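Student club sets its robot to work on the coat rack

Vorbridge, Nov 24, 2022

The student robotics club at Vorbridge has opened its autumn project to visitors, and anyone who has ever come home to a heap of coats in the hall will understand why it has been so popular. Under the name Drikulura, the club's members are teaching a two-armed robot to handle everyday clothes on hangers, and they have been kind enough to let us share a little of the work in progress.
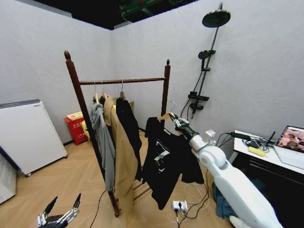
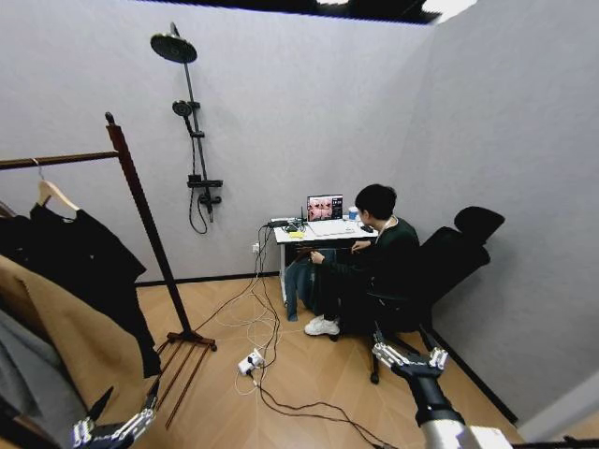
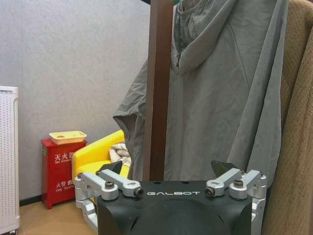 The Drikulura practice room: a T-shirt on its hanger in the robot's right hand (first), the desk and clothes rack (second) and a gripper close to the grey hooded jacket (third).

The project began in September, when the club was looking for something that would keep both its newer and its more experienced members busy through the winter. Several ideas were put forward, some of them very grand indeed, but the one that won people over was the plainest of the lot: could a robot pick up a shirt on a hanger, carry it across to a wooden rack and hang it up neatly beside the others?

"It sounds like such a small thing when you say it out loud, and I think that is why we all liked it," said Ryan Blackburn, who leads the student team. "Then you try it, and you find that a coat never hangs the same way twice, and a sleeve will swing out just when you would like it to stay put. We have had some long evenings with that rack, and I have to say I have enjoyed nearly all of them."

The team is made up of eight students, working in pairs so that everyone has a turn at guiding the arms, looking after the laptop and writing up the notes. They have now recorded almost 300 attempts with jackets, coats and T-shirts. Each one is watched back and talked over, including the ones that went wrong, which the students say are often the more useful to look at.

Tracey Hulme, who teaches computing at Vorbridge and has supported the club since it started, said she had been delighted by the patience shown by the group.

"Some of these students had never worked on a robot before this term, and there they are, quite happily discussing the best place to take hold of a hanger," she said. "They have been generous with one another too — if somebody is stuck, there is always another person ready to sit down and go through it again with them. I could not be prouder of them."

The next stage will take the team to the Hutora student meeting, where clubs bring their household robot projects and try them out in front of one another. Drikulura will be one of four entries in the clothing section, and the members are looking forward to comparing notes with the group from Ngubane, whose own work on folding towels they have followed with great interest.

Before then there is plenty still to do. The students would like the robot to cope better with heavier coats, and they hope to try scarves as well, although opinion in the club is rather divided on how wise that is.

New members are welcome throughout the year and need no experience of programming. Students who would like to come along to a session, and local schools interested in arranging a visit, are invited to contact Tracey Hulme through the Vorbridge computing office.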